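# The price of a thousand goes at a lime

The sales line at Vitovum is that its robots learn the way children do, by watching and having a go. Évan Perrin, who runs the recording side of the business, repeated it to me within a minute of shaking hands. Then he showed me the rota.

A child does not have a rota. The people who teach Vitovum's arms work in shifts, steering the machine by hand through one small job after another while its cameras and joints are logged. Pick up the fruit, put it on the plate. Move the marker. Each attempt is called an episode, and the one thing the company wants from an episode is that it should be slightly different from the last. When I visited, the running total for the current set stood at 1,078.

I asked what the arm could do after 1,078 episodes. Perrin said it could do the fruit "quite well" and that the rest was "coming along". I asked for a success rate and was told the testing had been informal. This is a phrase I have now heard at three firms.

The theory is sound enough as far as it goes. Nobody writes rules telling the machine how to close its fingers. You collect examples of a person doing it through the machine, feed them to a model, and the model picks up the pattern. What worries me is which pattern. A table against a white wall, under the same lights, with the same handful of objects, is a very narrow piece of the world. Shuffle them and you have variety of a sort. You do not have a kitchen in Leeds with a tea towel over everything.

Perrin's answer is scale. Vitovum plans to rent time on 23 more tables by August, and its partner Kendar will supply the objects. He has a chart in which the line goes up. The chart has no units on its vertical axis, and when I pointed this out he laughed and said it was a slide for investors.

To be fair to him, the recording is careful work. Instructions for each episode run to a page. The operators, 17 of them at present, are told not to practise a movement first and not to tidy the objects into rows, a habit people slip into after an hour or so. Fumbled grasps are kept if the operator recovers and thrown out if not. I thought that a pity. A robot in somebody's home will fumble a great deal, and it might be useful for it to have seen how badly things can go.

There is also the matter of who decides that an episode was any good. At Vitovum it is the operator, who presses one of two buttons at the end. A reviewer looks at a sample later on. Perrin could not tell me how often the two disagree.
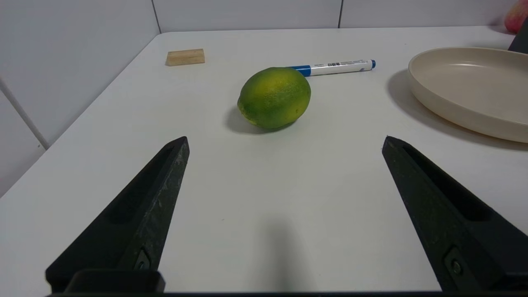
The lime, the marker and the plate are in both views.
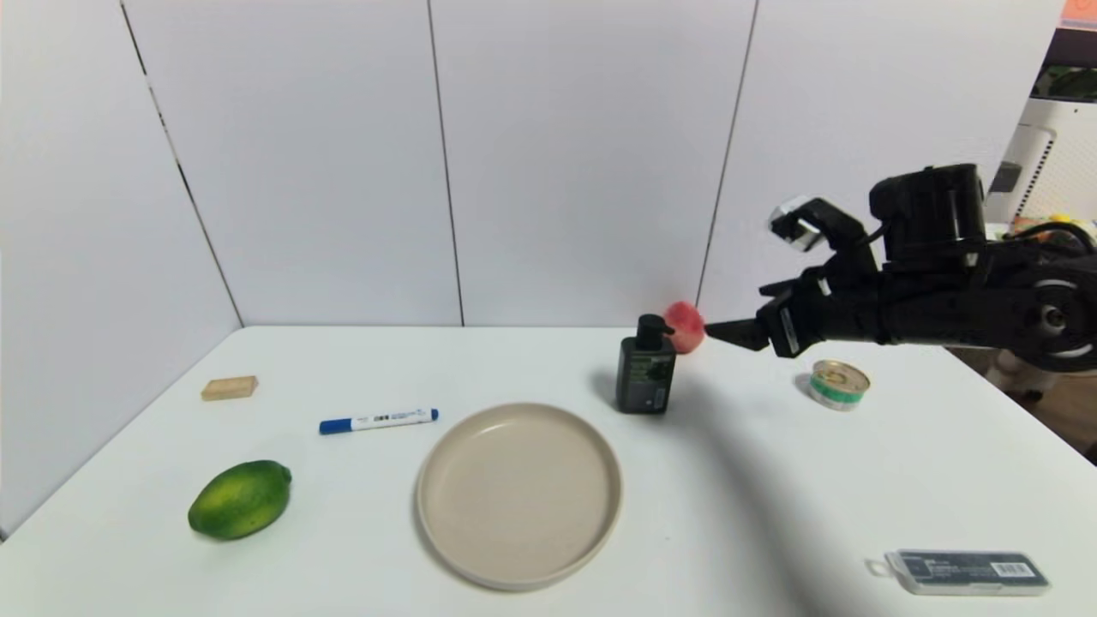
Fahad Siddiqui thinks I am asking the wrong question. The narrowness of any one table, he told me by phone, matters much less than whether firms will pool what they record, and at the moment they would sooner burn it. He would take 53 dull tables in different buildings over one clever one, and he would want the failures left in. Had he seen anyone do that properly? He had not, though he had been promised it twice.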